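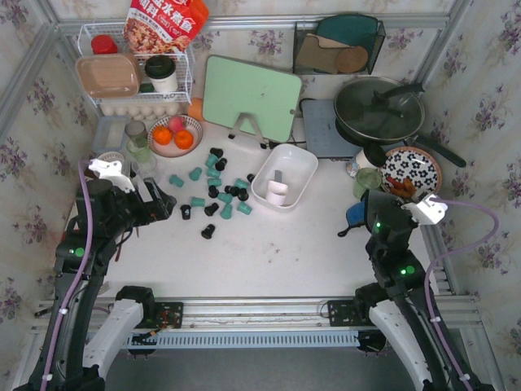
Becher sortieren, zweiarmig: Notizen März 2024

Endlich wieder Zeit, etwas ordentlich aufzuschreiben! Die kleinen Becher liegen im Haufen links neben der weißen Wanne, türkis und schwarz durcheinander, und die Küche drumherum bleibt absichtlich voll. Mit leerem Tisch hatten wir es im Juli ja lange genug probiert, und das hat uns über die Policy herzlich wenig verraten.

Verglichen wird Silis (die alte Policy, nur auf Becherdaten trainiert) mit Cemel, das zusätzlich die 1380 Demos aus den anderen Küchenaufgaben gesehen hat. Je 16 Durchläufe, der Haufen wird jedes Mal neu hingeschüttet. Bei Silis kamen 4 Durchläufe sauber zu Ende, bei Cemel deutlich mehr, die genaue Auswertung hängt noch an Tevell. Ich habe mich jedenfalls gefreut wie ein Kind.

Schwierig bleiben die Becher, die auf der Seite liegen, und solche, die direkt an der Wanne anstoßen. Da setzt der Greifer gern bis zu zwei Zentimeter zu weit rechts an und schiebt, statt zu fassen. Mein Verdacht ist die Tiefenschätzung an der weißen Kante, weiß auf weiß war noch nie unser Freund. Die schwarzen Becher machen ihm dagegen weniger Mühe, als ich gedacht hätte.

Noch offen:
Chunk-Länge halbieren und dieselben Startlagen noch einmal fahren.
Wanne drehen, Becher gleich lassen.
Logs nach Cardoso kopieren, bitte mit den abgebrochenen Läufen, die fehlten beim letzten Mal!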